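Moving house, in the computing sense

2023-06-16, by the practice manager at Prulside

I have been promising to write up our server move since May, and several of you have asked (kindly, and then a bit less kindly) when it was coming. So I have made a large pot of tea and here we go.

For those who don't know us, we are a fair-sized physiotherapy and community health practice, spread over 4 sites, in a main building that went up in 1862 and has walls to match. Lovely to look at, dreadful to run a cable through. Our patient records, appointment book and letters all used to live on a pair of machines in what was once the coal store. It was dry enough, mostly, but it got very warm in summer, and for two years running I spent the hottest week of July propping the door open with a box of printer paper and hoping.

When the support contract came up for renewal we had three choices. We could buy new machines and put them in the same cupboard, we could rent space in somebody else's building, or we could go the whole way and have everything hosted in the cloud. I will admit I started out wanting the first one. I like being able to walk down a corridor and see a green light. But the quote for new kit, plus proper cooling, plus someone to come out at night when it fell over, made my eyes water, and the partners asked me to look harder at the other two.

We ended up going with Rinon for the hosting, and a small outfit called Ogbonna to do the moving itself. Both were patient with me. I must have asked what a "failover" was on four separate calls before it stuck – it means there is a second copy ready to take over, and I wish someone had just said so at the beginning.

The bit I had not expected was how long the tidying would take. Before anything could be moved we had to make a list of everything we were running, and it came to 311 separate items, counting all the odd little spreadsheets and databases people had made for themselves over the years. One of them held the rota for a clinic we closed ages ago. Another turned out to be feeding the reminder texts, and had we switched it off we would have had a very quiet Monday-morning sort of waiting room all week. Please, if you are planning one of these, start your list early and go and sit with reception while you do it. They know where everything is.

The move itself was done over a weekend, and the phones were on paper for around 40 hours. We printed the next few days' appointments, put them in ring binders, and got by. Letters were slow to open for the first fortnight, until Ogbonna found a setting on our side that was sending everything the long way round. Since then it has been pleasantly dull.

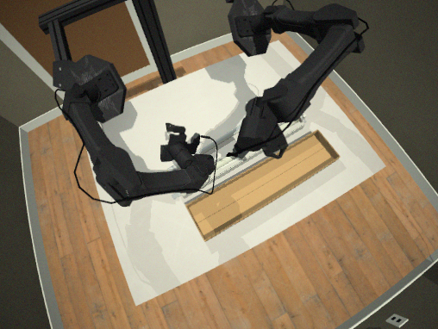 Two black robot arms over a white sheet, in a computer-rendered scene.

What would I do differently? I would have booked the staff training closer to the day, for one thing. We did it three weeks ahead and half of it had gone from people's heads by the time they needed it, mine included. I would also have asked Rinon for a plain monthly bill from the start. The first one ran to several pages and I had to ring up and be walked through it like a child with a bus timetable.

The old coal store is going to be a bicycle shed, or possibly somewhere to keep the Weltitz folding couches, depending on who you ask. I am still paying for the backup line until the autumn, and I'll write again when that is finished with and I have a full year of costs to compare.

Recent posts
Choosing a new phone system, part two
Why our text reminders now go out at teatime
The Weltitz couches, six months on
Getting broadband through a very thick wall

Contact | © 2023 Prulside practice blog | Back to top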